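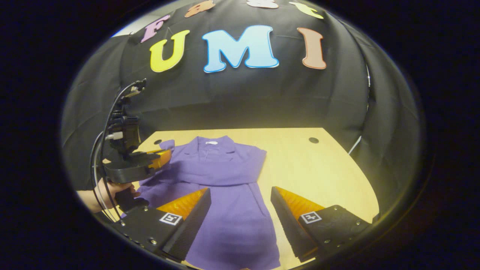

A short-sleeved garment on the table, seen from the right-hand gripper, with the left gripper on one shoulder.

January 14, 2020

The folding study at the Iltgate lab started with a complaint about sleeves. Earlier policies, trained on towels and napkins, did well on flat rectangles and failed on anything with a collar. "A towel has four corners and you can grab any of them," said the lead researcher on the project, which is called Pranum. "A shirt has two shoulders, and if you miss the seam by a finger's width the whole front slides."

The group records demonstrations with a pair of hand-held grippers, one in each hand of the person doing the fold. Each finger has a ribbed soft pad on the inside and a square marker on the outer housing. The markers give the finger opening at each video frame. "We don't log motor current or force," the researcher said. "Width and pose are the whole action space. If the policy needs force, it has to infer it from how the cloth moves."

The training set for the reported result holds 400 demonstrations, collected in August. Of those, 37 were dropped because tracking was lost for more than a second, usually when a wrist passed in front of the other gripper. The researcher does not regard the loss as serious but would like it lower. "It isn't random. We lose crossings, and crossings are where the sleeves get tucked. The model sees fewer of the hard moments than the person performed."

Evaluation used 20 garments kept out of training. The measure was overlap with a template fold, scored after the grippers released. Collared shirts improved the most over the earlier policy, and long dresses the least. Asked about the dresses, the researcher pointed to field of view: "When the hem goes past the bottom of the image, the policy guesses where it is. Sometimes it guesses a shirt."

A second camera would address that, at the cost of calibration time. The group tried a change in procedure first, limiting each episode to 45 seconds and asking operators to pull the hem into view before the first fold. Results from that round are being scored against the Nowakowski baseline, using the same template and the same release rule.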